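Dreraditz Two-Arm Teaching Station
School and Club Edition

Item number: 1105
Supplied by: Ulen Educational Equipment, Feltedham

The Dreraditz Two-Arm Teaching Station is intended for secondary school classes, after-school clubs and teams preparing for the Lins Student Automation Challenge. Students program two arms to share one task on a tabletop, using paper, card and other light materials found in most classrooms.

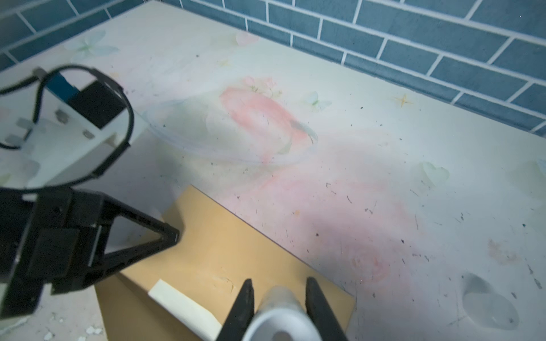 View from the wrist camera, with cardboard on the work surface.

Each arm carries a black gripper and its own wrist camera. Teams may record the view from either wrist and use it when reviewing an attempt. The station is suitable for students aged 14 and over working under the supervision of a teacher or club leader.

Construction

Both arms are fastened to an aluminum rail at the front of the station. A slotted cable tray runs below the rail. The work area is enclosed on three sides, and the walls and mat may be covered in any pattern the class prefers.

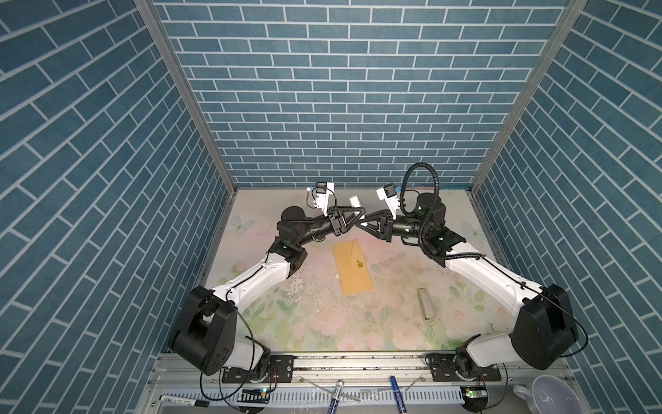

Replacement gripper fingers may be ordered separately under item number 449. Fitting requires the hex key supplied with the station and can be completed within one class period.

Course materials

The station is delivered with a printed course guide by Zanele Masilela, formerly a coach in the Lins program. The opening units cover safe operation and single-arm movement. Later units introduce handing an object from one arm to the other, holding a sheet steady and working with an envelope. Student worksheets may be copied for use within the purchasing school.
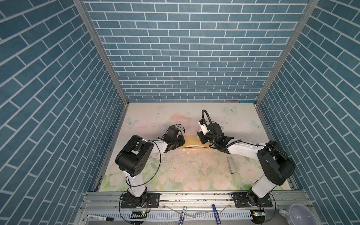
Clubs entering the Challenge should note that the paper handling round is judged on two-arm work only. Practice files for this round are included with the guide.

Ordering

Schools may order by purchase order or through their district office. The course guide is also sold alone as item number 859. Orders for fall delivery should be received by the end of May. Demonstrations are held at the Feltedham showroom each Saturday by appointment.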